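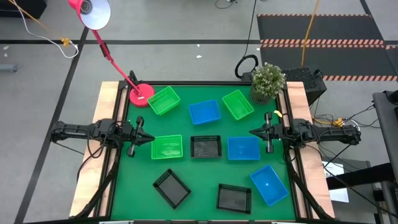 A beauty studio and a photographer have joined together to open a portrait exhibition of hairdressers, nail technicians and make-up artists who have passed their sixtieth birthday. The show is called "Still at the Mirror" and it fills both rooms of the Esteves studio until the end of July.

The idea belongs to Mirela Seixas, who has owned Esteves since her aunt retired from it. She told us that she was tired of seeing only very young faces on the walls of salons, including the walls of her own.

"The customers are of every age, and the people who do the work are also of every age," she said. "But when we order posters from the suppliers, all the faces are twenty years old. I wanted my clients to sit down and see a woman who has held a brush for her whole life."

She asked the photographer Martim Moreira to make the portraits. He is better known in the area for weddings, and he admits that he was nervous at first. Each person was photographed at the place where she or he usually works, with their own lamp and their own tools, and they were allowed to choose their make-up and hair. One barber chose to have none of either, which made for a very honest picture of a bald man laughing.

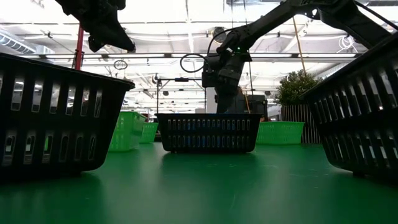 **RIRAU, Sun 6 June** – The opening took place this afternoon, and 181 guests signed the book at the door. Many of them had come to find a neighbour or a former boss in the photographs, and the small front room was full for most of the first hour.

There are 58 portraits in the exhibition, all in colour and all printed at the same size. Under each one is a card with the name of the person, the trade, and one sentence of advice. The advice is sometimes about skin and sometimes about life. Laurinda Frade, who did bridal make-up for most of her career and still takes a few bookings in spring, wrote on hers: "Put the powder on last and go home before the dancing."

Mrs. Frade was present at the opening in the same green jacket she wears in her portrait. She said that the session was longer than she expected, and that she enjoyed it more than she expected too. Her favourite moment was when Mr. Moreira asked her to do her own lipstick without a mirror, as she has always done on the bus.

"He did not believe me," she said. "So I did it two times." 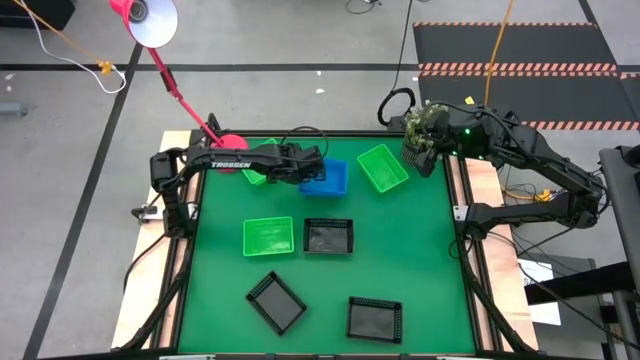 The visitors could also have a free hand massage or a short brow consultation in the back room, offered by the apprentices of the studio. Vitória Garcia, who is in her second year of training, told us that she had practised on her grandmother during the whole week before. She hopes to specialise in make-up for mature skin, a subject that she finds too short in the course book.

Copies of the portraits can be ordered, and the money goes to a fund that helps apprentices to buy their first kit of brushes and scissors. By the close of the afternoon the fund had reached $1525. Hakim Wibisono of Aveo, the print shop that produced the pictures, has promised to add another $200 and to make one extra print for each person who was photographed, at no charge.

Entry is free. The exhibition can be visited during the normal opening hours of the studio, but Ms. Seixas asks groups to telephone before they come, as the front room is in use for appointments in the mornings. Those who need a place to sit are welcome to take any chair that has no customer in it.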